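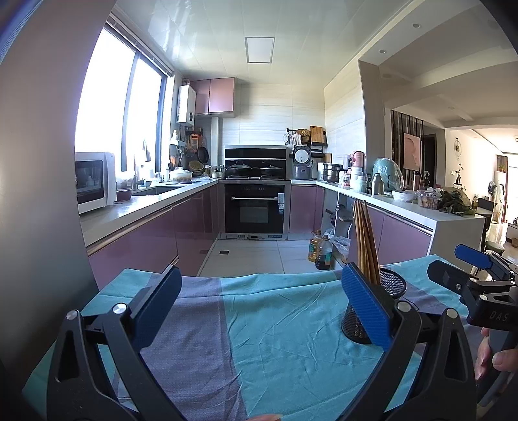
No. 30 / October 2026

Okay so I promised last time that I'd write about the width estimator, and then I went and spent three weeks on time sync instead, so you're getting both. Grab a coffee, this one wanders a bit!

Quick catch-up for anyone who skipped No. 29: I'm still working on Plivavport, my little pipeline that takes recordings from hand-held grippers and spits out trajectories a real arm can follow. Pose in six degrees of freedom, finger opening, timestamps, the whole package. It lives on my desktop at home and has the ugliest config file you have ever seen. (I will fix the config file. I say this every month.)

The clip I've been living in is the purple kitchen one. I have looked at that kitchen so many times that I could probably find the rice cooker in the dark. It's 1499 frames long and I chose it as my regression test on purpose, mostly out of spite, as it managed to break every single stage of the pipeline on the first run. If a change survives the purple kitchen I merge it. That's my whole release process.

Let's start with the width thing. The idea is really simple. You find the two finger pads in the frame, you measure how far apart they are, you run that through a calibration curve, and out comes an opening in millimeters. The pads are blue, so my first version just looked for blue. Lovely! Ten lines of code! It worked beautifully on my gray desk mat.

Then it met a teal tablecloth.

There's a big stretch of teal right behind the right-hand pad, with creases running through it, and my hue threshold swallowed the pad and a good chunk of tablecloth as one glorious blob. The estimator decided the gripper was open wider than it can physically go. The next stage took that number at face value, clamped it, and marked the fingers as fully open for a long stretch where they clearly weren't. I didn't even get a warning. I only found out when I scrubbed through the overlay and saw this enormous green outline happily wandering across the table.

I tightened the threshold. Then the left pad started dropping out whenever the light changed. I loosened it again, only on the left side. I added a minimum area. I added a maximum area. By the Sunday night I had a function with eleven parameters, and I was scared of all of them.

What fixed it was giving up on color as the main cue. The linkage arms only move one way, so the pads can only ever be in a fairly thin band of the picture, and each one has to be at the angle that goes with its opening. So now I have a template that's driven by a single number (the opening), and I slide that number from closed to open and keep whichever value matches best. The pins help a lot. There are two little silver ones on top of each finger assembly, and they're bright and round against black, so they're just about the nicest features you could ask for. Color still gets a vote, but a small one. Four parameters. I can sleep.

One more wrinkle: there's a second gripper at the right edge in this clip, with a blue pad of its own, and the old code would occasionally pair the left pad of the near gripper with the pad of the far one. Big jump in the opening, big jump back. The template doesn't fall for it, as the far pad never lands inside the band. I did leave the pair check in anyway and it now throws a loud error. If two candidates look equally good I would much prefer a gap in the data to a guess.

Next up, perception of everything that is not the gripper, meaning tracking! I use a pretty standard visual odometry front end, nothing fancy, and I was expecting trouble from the window, which is completely blown out. And sure, there are basically no features in it. What I hadn't expected was the cabinets. They're glossy, and glossy doors give you these beautiful strong corners that are reflections, and reflections move when you move. The tracker loved them. It would lock on to a highlight and then quietly tilt the whole world by a degree or two.

I wrote to Wenche Kristiansen about it, who did the map optimizer at Promier back when I was there, and she answered with one line: "Weight by track consistency and stop masking things by hand." Which was rude and correct. I had in fact been masking things by hand. I'd drawn a polygon around the lower cabinets and was working on a second one for the ceiling, with its shiny white panels.

So now every track gets a score for how well it agrees with its neighbors over a short window, and the low ones fade out instead of getting cut. The wall tiles behind the stove do a lot of the heavy lifting at a distance, and the bundle of chopsticks in the wire holder is fantastic up close. Thin mesh worried me, I thought it would alias like crazy, but it's been solid. The tablecloth is wrinkly enough that it's full of good texture, too, so I forgive it a little for the blue business.

I still get drift when the view is mostly cloth. If a sleeve drags the fabric even a tiny bit then my "static world" isn't static anymore, and I don't have a good answer for that yet. Ideas welcome, comments are open.

And then time sync, ugh. Two grippers means two clocks. I was lining them up by the timestamps in the files, and for short clips that's fine, but the offset creeps. You can't see it in one gripper's trajectory at all. You only see it when the two hands do something together, and the left seems to let go a hair before the right has taken hold. I stared at that for days thinking it was the width estimator again, and I very nearly rewrote it a second time.

The fix is boring: estimate an offset and a rate for each pair by matching motion, then resample the second stream onto the first. I do it on angular speed, with a coarse search first and a fine one after. The coarse search is slow. I cached it. The cache had a bug. I'd like to not talk about the cache.

Now for the fun part, which is playback. I load the finished trajectories into Clekoron, the viewer I started back in February, and it draws both grippers as wireframes and colors the path by how reachable each pose is for whatever arm I've picked. Red means the arm can't get there, orange means it can but it hates it. With the base placed at the near side of the table, most of the purple kitchen comes out green with a nasty orange patch where the wrists get close together. Moving the base back helps the wrists and wrecks the far reach, naturally. I want to add a little base-placement search so I can stop dragging it with the mouse, and I've got a half-written branch for that called rainer-2. Please don't ask what happened to the first rainer.

Things still on my list before I tag anything:

- write the gaps out as gaps (at the moment they come out as zeros, and a zero looks exactly like a closed gripper, yikes)
- a proper test for the pair check
- left and right labels that survive a restart
- the config file

If you run Plivavport yourself, pull before you process anything new, and delete the sync folder first or it will cheerfully pick up the old offsets. A few of you emailed about the export crash on long recordings. I can reproduce it now, it's a memory thing in the resampler, and I'm hoping to get to it this weekend if the neighbors keep the drilling down.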